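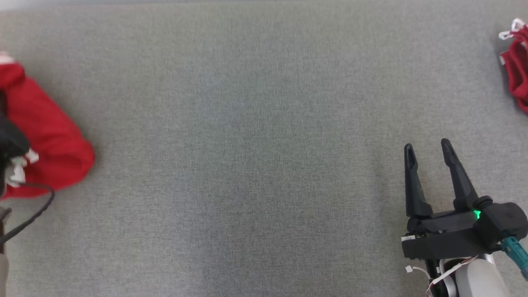
Wollari Gift Box for Tea Drinkers

A ready-to-give box for the person who already has enough mugs. Each box holds 50 tea bags in sealed paper sleeves, a jar of clover honey and a short card with steeping times. It ships with a lid and a ribbon, so there is nothing to wrap.

Choose your blend
Plulledham - a strong black breakfast tea. Takes milk well.
Peñalver - green tea with mint and a little lemon peel.
Alex - rooibos and orange, no caffeine. Our best seller in December.

You can also ask for a mixed box with all 3 blends. The mixed box comes in one size only and the blends are not packed in equal amounts. Alex gets the extra sleeves.

Personal message
Add up to 600 characters at checkout. We print the message on the inside of the lid in dark blue ink. Emojis don't print, so please leave them out. Check the spelling of names before you pay - we print exactly what you type.

Delivery
Orders leave our packing room within 2 working days. If the box is going straight to the person, tick "this is a gift" and we will leave the price off the packing slip. We can't deliver to PO boxes.

Orders for Valentine's Day are open now. The Peñalver blend is out of stock and will be back on Sat 18 January. You can order it before then and we will hold your box until it comes in. If you order other items at the same time, they will wait and ship together.

Storage
Keep the sleeves in a cupboard away from the stove. The honey may turn cloudy in cold weather. Stand the jar in warm water until it clears.

Returns
Unopened boxes can be sent back for a refund. Boxes with a printed message can't be returned unless they arrive damaged. Use the contact form and include your order number.

Goes well with
Wollari Shortbread Tin
Wollari Tea Strainer
Refill Sleeves, Plulledham blend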